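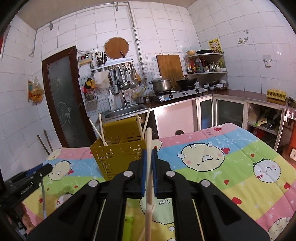
Figure 2. Printed quilt with cartoon faces and hearts, spread over a table.

3.2 Colour loss in printed bedding

Household bedding was collected in Pustcombe in June and sorted by type of print before testing. The sample held 284 printed items, of which quilts and quilt covers formed the largest group. Items in several colours, such as the banded print of pink, light blue, green and yellow in Figure 2, were measured separately for each colour, giving 1,157 readings in all.

Washing followed the schedule set out by Horobets and Hafstein in their earlier work on the Bogale samples. Each item was washed at 40 °C with the Plunier powder, line dried indoors and left flat overnight before reading. No softener was used. Readings were taken on the face of the cloth only, away from seams and quilting lines, where the surface is uneven and the meter tends to read dark.

Pinks lost more colour than blues in the first five washes, after which the two followed much the same slope. Yellows were harder to judge. The change was small compared with the spread between repeat readings, and no trend is claimed for them. Greens fell between the blues and the yellows, except in the Justano items, where two dye lots appear to have been mixed within a single batch. These items are kept in the totals but left out of the fitted curves in Section 3.3.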